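August, notebook 2, glue tests cont.

Still on the Jondiris claim that their fish glue holds "as well as hot hide glue in any furniture joint." I don't buy it yet.

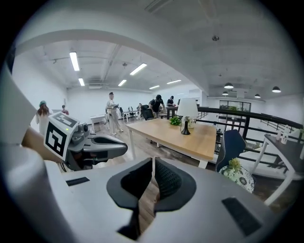 The data sheet gives one strength figure, no timber named, no grain direction, no humidity. A lap joint in straight-grained maple on a good day will flatter almost anything. Chair rungs don't live like that. They get rocked, leaned back on, and left beside a heater all winter.

What I did: eight mortise and tenon samples in ash offcuts, same cutter, same shoulder. Four with Jondiris straight from the bottle, four with our usual hide glue, mixed fresh. Clamped overnight. Pencilled J or H on the end grain, then covered the letters with tape so I wouldn't baby one lot. Not much of a blind trial when I did the taping myself, but better than nothing.

Racking rig set for 2000 cycles, stopped at 1000 to check for movement.

At 1000: one J loose at the shoulder. All H tight.
At 2000: same J worse, a second J creaking. One H creaking too, and I'm fairly sure that one was a sloppy fit from the start. I wrote "bit easy" beside it when I dry-fitted it, so I can't very well throw it out now and keep the others.

Margaux Fleury reckons this settles it in favour of hide glue. It doesn't. Four against four is a coin toss with extra sawdust. She also thinks the bottle may have been opened at Hallwood before it came to us. The seal was there but I didn't look at it closely, so can't rule it out. Best-before on the label is 2028, for what that's worth on a bottle somebody might have left on a windowsill.

The open time is better, I'll give them that. I had the whole J lot together without rushing, and the hide glue was skinning over on the last one.

The Kumarasinghe article everyone quotes tested veneer, flat, under a press. Fine work, but people keep citing it for chairs and it says nothing about chairs.

To do:

- new bottle, bought by us, opened here
- measure tenon fit with calipers and write the number down, no more "bit easy"
- colour of the squeeze-out varied between J samples, ask Jotthorpe if theirs does the same
- 200 g of hide glue left, order more before the next round

Not changing what goes in the Jotthorpe chairs until then.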